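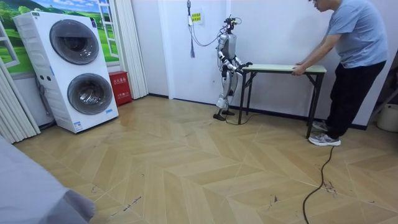 Moving a table sounds like an easy job. You and a friend each take an end, lift, and walk. For a robot it is one of the harder things a team of engineers can ask for, and the people at the Sugiyama lab have been working on it since January. Their robot has two arms and two legs, like you. It holds one end of a folding table with its black hands, and a person holds the other end. The robot has to work out what its partner wants to do.

How does a robot know which way to go?

When you carry something with a friend, you feel small pushes and pulls through your hands. If your friend steps back, the table tugs at your fingers and you step forward. You do this without thinking about it.

The robot has to measure those tugs. The Sugiyama team wrote a program called Drimach that looks at the forces in the robot's arms 100 times every second. A pull means "come toward me." A push means "back up." If one arm feels a bigger pull than the other, the table is probably turning.

Learning by practice

Drimach was not given a rule for every kind of tug. It learned from practice. Haruna Morikawa and Bogdan Zalewska took turns at the other end of the table and made 462 practice moves. Some were straight and some had turns. Each time, the computer saved what the arms felt and where the person went next. Then it looked for patterns.

This way of learning is called machine learning. It works a bit like learning to ride a bike, where you get better by trying many times.

Testing it

To find out if Drimach worked, the team needed a fair test. They asked 8 people who had never met the robot to move the table with it. Each person did the job two ways. One time, Drimach was switched on. The other time, the robot only followed spoken words such as "left" and "stop."

With Drimach on, the table bumped into things less often, and most people finished sooner. Sharp turns were still a problem. The robot took up to 2 seconds to notice that a turn had started, and by then its partner was often waiting.

What comes next

Natsumi Hirose, who leads the project, wants the robot to use its cameras as well as its arms. If it can see its partner's shoulders start to turn, it may be able to start turning sooner.

Try it yourself

Ask a grown-up to help you carry a light table or a big empty box. Agree not to talk. Take turns being the leader, and see if you can tell which way to go by feel.

Words to know

Force: a push or a pull.
Sensor: a part that measures something, such as force or light.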